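3.2 핸드헬드 그리퍼의 설정과 점검

본 절에서는 의류 취급 작업의 데이터 수집에 사용한 핸드헬드 그리퍼 한 대의 설정과 일상 점검 절차를 기술한다. 수집 환경 전체의 구성은 3.1절에, 기록 데이터의 후처리는 3.4절에 정리하였다.

그리퍼는 좌우 한 쌍의 링크형 손가락으로 물체를 집는 구조이며, 손가락 끝에는 교체 가능한 패드를 장착한다. 카메라는 손가락 뒤쪽에 고정되어 손가락과 작업 대상이 항상 같은 화면에 들어온다. 손가락의 개폐 폭은 따로 엔코더를 두지 않고 영상에서 패드의 위치를 검출하여 구한다. 따라서 카메라와 본체의 상대 위치가 조금만 변해도 개폐 폭의 추정값이 함께 틀어지며, 실제로 예비 실험에서 발생한 오차의 상당 부분은 카메라 고정부의 풀림에서 비롯되었다. 이후 고정부의 나사에는 나사 고정제를 도포하고, 본체와 고정부의 경계에 표시선을 그어 어긋남을 육안으로 확인하도록 하였다.

초기 설정은 다음과 같이 진행하였다. 먼저 그리퍼를 완전히 연 상태와 완전히 닫은 상태에서 각각 20장의 영상을 취득하고, 두 상태의 패드 중심 간 거리를 기준값으로 저장한다. 이어서 손잡이를 천천히 당기며 개폐를 25회 반복하고, 추정된 폭이 단조롭게 변하는지를 확인한다. 중간 구간에서 값이 튀는 경우에는 대부분 패드 검출 영역이 너무 좁게 잡혀 있었으며, 영역을 넓힌 뒤 같은 절차를 처음부터 다시 수행하였다. 렌즈 왜곡 보정은 화면 가장자리까지 격자판이 들어오도록 촬영한 영상으로 수행하였다. 광각 렌즈의 특성상 중앙부만 사용한 보정값으로는 화면 하단에 위치하는 손가락 밑동의 좌표가 안정되지 않았다.

설정을 마친 그리퍼는 가정 환경에서 침구 위의 의류를 다루는 작업에 투입하였다(그림 4). 의류는 접힌 상태와 펼쳐진 상태를 모두 포함하며, 바닥면은 침대, 소파, 탁자로 나누어 기록하였다.

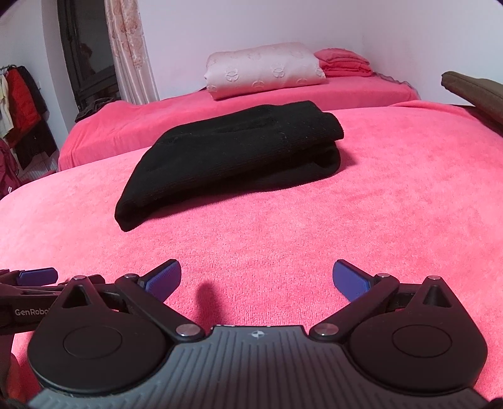

그림 4. 그리퍼 후방 카메라의 시점. 분홍색 침대 커버 위에 접힌 검은색 니트 의류가 놓여 있고, 벌어진 두 손가락의 끝에 파란색 패드가 보인다.

패드의 색은 검출 성능과 직접 관련된다. 파란색 패드는 그림 4와 같은 분홍색 계열의 침구나 검은색 의류에 대해서는 분리가 용이하였으나, 청바지와 남색 이불에서는 오검출이 늘었다. 색상 임계값을 환경마다 조정하는 방법도 시험하였으나 작업자에 따라 결과가 달라져 채택하지 않았다. 대신 검출 범위를 손가락이 도달할 수 있는 영역으로 제한하고, 직전 프레임의 위치에서 크게 벗어난 후보를 제외하였다.

의류 작업에서 가장 잦은 정비 항목은 보풀과 섬유 먼지의 제거였다. 니트류에서 떨어진 섬유는 패드의 요철 사이에 쌓여 마찰을 떨어뜨리고, 일부는 링크의 핀 주변에 감긴다. 패드는 부드러운 솔로 턴 다음 알코올을 적신 천으로 닦고, 완전히 마른 뒤에 사용하였다. 핀 주변의 섬유는 핀셋으로 제거하였다. 윤활유를 도포한 핀에는 먼지가 더 빨리 달라붙었으므로 8월 이후의 수집에서는 윤활유를 쓰지 않았다.

점검은 작업 시작 전과 파지 동작 200회마다 실시하였다. 점검 항목은 카메라 고정부의 표시선, 핀의 유격, 패드 접착면의 들뜸, 완전 개방 및 완전 폐쇄 시의 폭이다. 폭이 기준값에서 2 mm 이상 벗어나면 수집을 중단하고 초기 설정을 다시 수행하였으며, 직전 점검 이후의 기록은 별도로 표시하여 학습에서 제외하였다. 좌우 패드는 한쪽만 마모된 경우에도 항상 함께 교체하였다. 한쪽만 교체하면 패드 두께의 차이로 닫힘 위치가 중앙에서 벗어나고, 얇은 천의 가장자리를 집을 때 천이 한쪽으로 밀리는 현상이 나타났다.

점검 결과는 작업자가 점검표에 기입하고, 기록 파일의 세션 번호와 대조하여 보관하였다. 점검표의 양식은 Wenjie Du와 Agnes Viklund가 작성하였으며 부록 B에 수록하였다. 패드 교체 전후의 폭 추정 오차는 4.1절에서 비교한다.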